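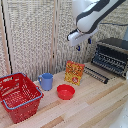

The Second Proof

Heriberto Ventura had drawn the letter V over 500 times by the middle of November. Tindik wanted a new name and a new mark before the shops opened for Christmas, and the name they had bought was Voltlow. He didn't like the name. It had two letters that leaned and one that rolled, and between the V and the o there was a gap you could park a ute in.

He printed another sheet and pinned it over the last one.

"Closer," said Maree from the doorway. She ran the accounts and did the proofreading when there was any.

"Closer to what?"

"The letters, I mean. They're closer."

The old Tindik sign was leaning against the wall behind his desk. The company had sent it down from the Ballarat shop so he could match the green. It was hand-painted, on tin, and whoever had done it had run out of room and squeezed the final k until it stood as thin as a nail. Heriberto had measured it on the first day and found the right-hand margin was 90 millimetres short of the left. He had written that in his notebook as a fault.

At four the client rang. Her name was Solís and she had inherited the business from an uncle. She asked how the colour was going. He said the green was hard to hit on coated stock and she might see a shift on the bags.

"Uncle mixed it himself," she said. "He had half a tin left from the back fence."

"Is it on record anywhere? A paint code?"

"It's on the fence."

He wrote down the address of the fence.

When she had rung off he turned the sign to the window. The strokes were heavier at the bottom, where the brush had been loaded too full, and the crossbar of the T sloped a little towards the street side. He put tracing paper over the T and followed it with a soft pencil, slope and all. Then he tried a V beside it in the same weight. It came out fat in the left arm. He tried a small o and let it sit in under the V.

Maree came back with her coat on. "Vikton want their invoice reissued. They say we've spelt them with a c."

"Did we?"

"Twice." She looked at the tracing paper. "Is that the same one?"

"No, it's a new one."

"It looks old."

He scanned it before he could clean it up and sent it to Solís without a note. The reply came while he was locking the door. She asked whether he could make the w narrower, so it looked as if there hadn't been room.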